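Billadel House — Guest Questions

How do I book a room?
Bookings are taken through the form on our Rooms page or by ringing the front desk. We have 92 rooms across the main building and the Marinho wing. A deposit of one night is charged when you book and the rest is due on arrival.

What time can I check in and leave?
Rooms are ready from three in the afternoon. Please be out by eleven on your last day. Bags can be left in the store behind reception until six.

Is bed linen included?
Yes. Every bed comes with a fitted sheet, a duvet and two pillows. Towels are included in the Marinho wing only. Linen is changed once a week for longer stays, and we ask you to clear your clothes off the bed on the morning of the change.
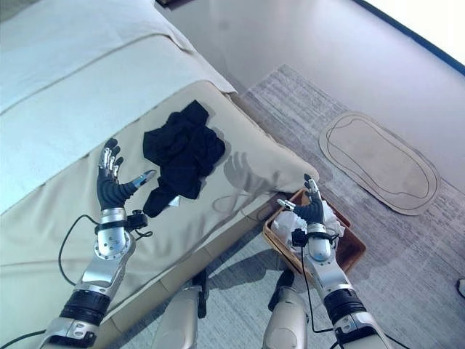
Cream sheet and pale cover, folded back.

Can I have an extra blanket?
Ask at the desk. There is no charge, but we run short in January, so ask early in the day.

Do you allow dogs?
In ground floor rooms only, and 2 dogs at most. Room 309 and the rest of the third floor are kept free of animals for guests with allergies.

Where can I park?
The Purkevport car park is across the road and has 400 spaces. Show your room card at the barrier on the way out for the guest rate. We can't hold spaces.

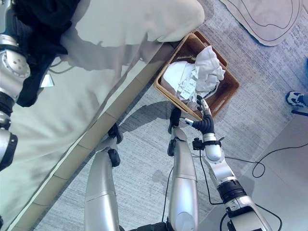 LAUNDRY AND CLEANING

Can I have my clothes washed?
Washing is sent out to Wasis every morning except Sunday. Leave it at reception by nine and it is back the next evening. Whites and colours are washed separately — please sort them before you hand them in.

Can I do my own washing?
There are coin machines in the basement, open from seven until ten at night. Powder is sold at the desk.

I left something behind. What now?
Write to Gergely Magyar at the front desk with your room number and the dates you stayed. Items are kept for three months. We post within the UK if you pay the postage.

Page last updated Friday, October 28, 2022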